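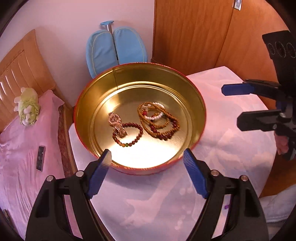

I've been painting 15mm figures on and off since school and I still get the basics wrong, so when Marama Pryor asked me to jot down a few tips for the newer people at the club I had plenty of mistakes to draw on.

Wash your figures first. Warm water, a drop of washing-up liquid, an old toothbrush, then leave them overnight on kitchen roll. I skipped this on a whole unit of Ornness dragoons and the undercoat came off their hats in flakes. Put the plug in before you rinse, too (I am one drummer short).

Stick them on something you can hold. I use lolly sticks, four foot to a stick, with a gap so the brush can get between them. Cavalry go on old milk bottle tops with a blob of Blu Tack.

Undercoating with a spray can is lovely in August and horrible in a cold shed. If it's chilly, stand the can in a bowl of warm tap water for a few minutes, never hot, and shake it far longer than you think you need to. Grey for most things, black if there's a lot of armour. Do it outdoors!

Paint pots: wipe the rim before you put the lid back. My Ovau blues all dried up in one winter because I couldn't be bothered. A thick one can often be saved with a few drops of water and a good stir with a cocktail stick, but if it's gone to rubber, bin it.

For bases I mix PVA and water half and half, brush it on, dip in sand and leave it alone until the next day. Touran Ansari swears by used tea leaves, dried in a low oven, for woodland floors. I've tried it and it looks very good, only make sure they're bone dry or you'll get mould under your grenadiers.

Flags last. Print them on ordinary paper, fold round the pole while the glue is wet, and put a few ripples in with your fingers. Then touch in the white edge with a matching colour. It takes a minute per flag and I still forget, there are 14 on my shelf at the moment with white edges.

Varnish tips another day, I've had a bad run with matt.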